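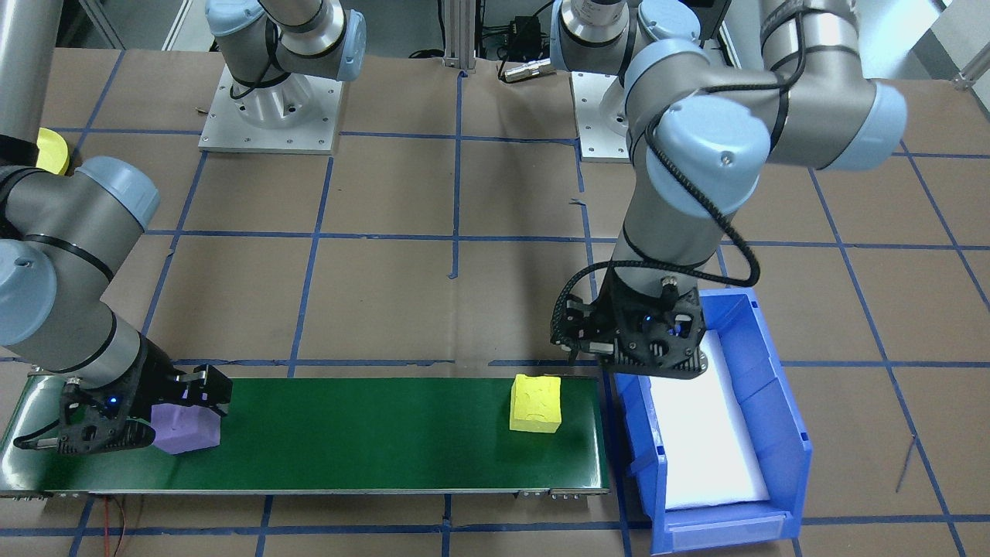 The Siltholm shared workshop has admitted members since February on one condition: each project must be left in a state that another member can operate. The sorting cell built under the name Clornurska is its most demanding test of that rule. Two arms share a long conveyor and pass foam blocks to a storage bin.

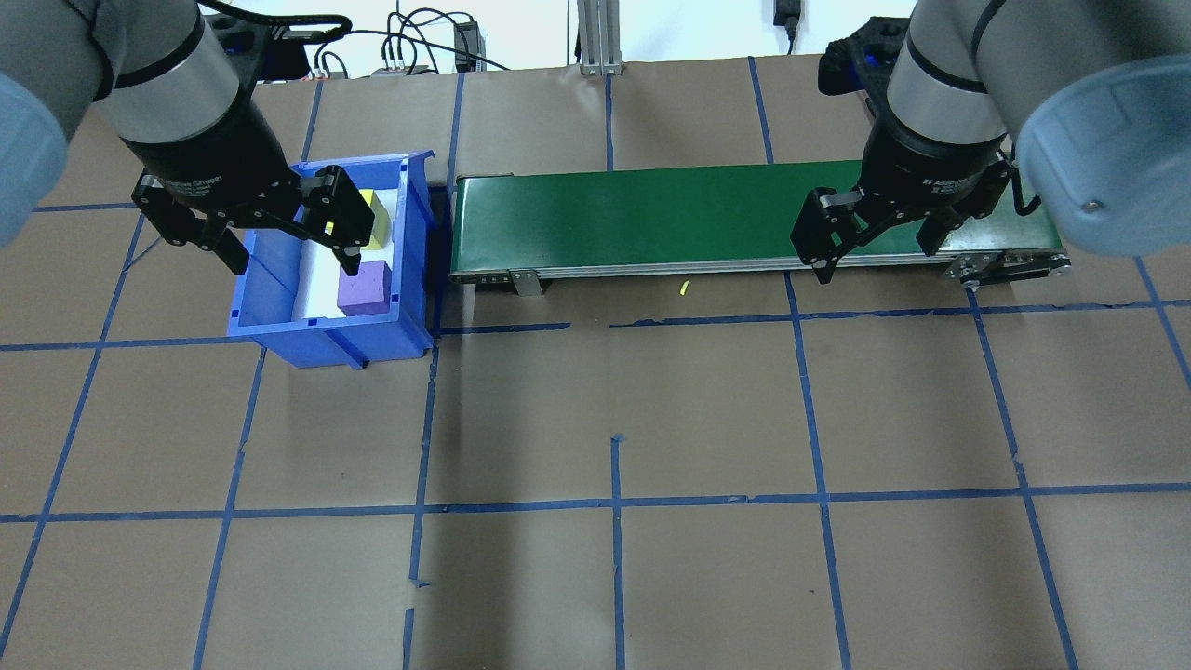
Jeferson Cavalcanti maintains that the arms were the simpler half of the work, and that most evenings went to agreeing when one should yield to the other. The control program, called Fusex, now stands at 2126 lines.

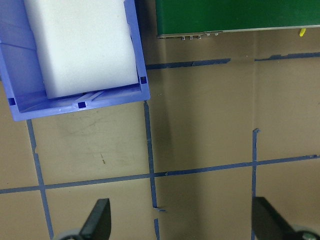
Layout and Cost

Members set a ceiling of $3000 for parts other than the arms. The conveyor took $1000 of that sum, and consumables were held to $50.

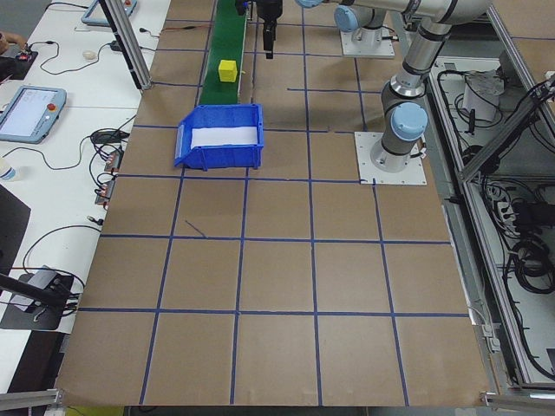
Maintenance of the cell passes next to the Campbell workshop, which intends to build a second one. Its members have asked for written procedures before any hardware is moved. They will adopt the same floor plan, with a grid of blue tape as the common reference for placing the bin and the belt. Positions are recorded by cell, and a bin that has shifted is returned to its square before the program is started.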